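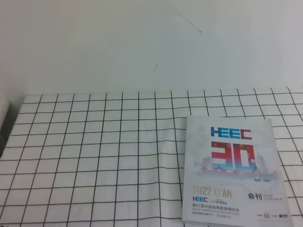
Looking after clear stamps, inks and dies

Most stamp problems I get asked about come down to storage and cleaning. These are the tips I give at the Davthorpe craft evenings, written up in one place.

Cleaning clear stamps

Wipe the stamp on a damp microfiber cloth straight after use. Plain water takes off dye ink. Pigment ink needs a drop of dish soap and a soft toothbrush, worked in small circles so the fine lines don't tear. Lay the stamp face up on a paper towel to dry. Don't use a hair dryer.

Solvent ink is different. Use the cleaner sold for it, and use it sparingly. A stained stamp still prints properly, so leave the color alone once the surface is clean.

Baby wipes are fine in a pinch if they have no alcohol or lotion in them. Lotion leaves a film, and the next print comes out blotchy.

When a stamp won't cling

Wash the back as well as the front. Dust and paper fibers collect there and the stamp drops off the block halfway across a card. If it still slides after washing, clean the acrylic block with window cleaner and dry it well.

New stamps sometimes repel ink. Rub the face lightly with a white pencil eraser, or press it a few times against the palm of your hand, then ink it again.

Storing stamps

Keep them flat, out of the sun, on the sheet they came on. When the sheet gets tatty, cut a piece of acetate to the same size. Label the pocket with the name of the set before you throw out the packaging. Sabine Oltmanns files hers by season, with December sets at the back, and pulls them forward in the fall. I file mine by size. Either works as long as you put things back.

Ink pads

Store dye pads upside down so the ink stays near the surface. Pigment pads can go either way up. Re-ink with 8 drops spread over the pad, work them in with the edge of an old plastic card, and wait overnight before adding more. Too much ink fills in small lettering.

Cutting dies

Thin dies warp if they're stacked loose in a box. A magnetic sheet inside a CD sleeve holds a small set. If paper sticks in the detail, put a piece of wax paper between the die and the cardstock, and poke the scraps out from the back with a blunt needle.

Turn your cutting plates over and around every few passes. A plate that is always fed the same way bows, and then the cut is weak in the middle. Gerd Wunderlich marks one corner of each plate with a permanent marker to keep track.

Glue and glitter

Stand glue bottles nozzle down in a jar with a wet sponge in the bottom. A dressmaking pin clears a blocked tip. Leave glued cards under a heavy book for an hour before adding anything raised.

Do glitter last, over a folded sheet of copy paper, and tip the extra back into the pot. A used dryer sheet picks up what gets away. Rub the same sheet over dark cardstock before heat embossing and there will be fewer stray specks.

Updated 2020-05-18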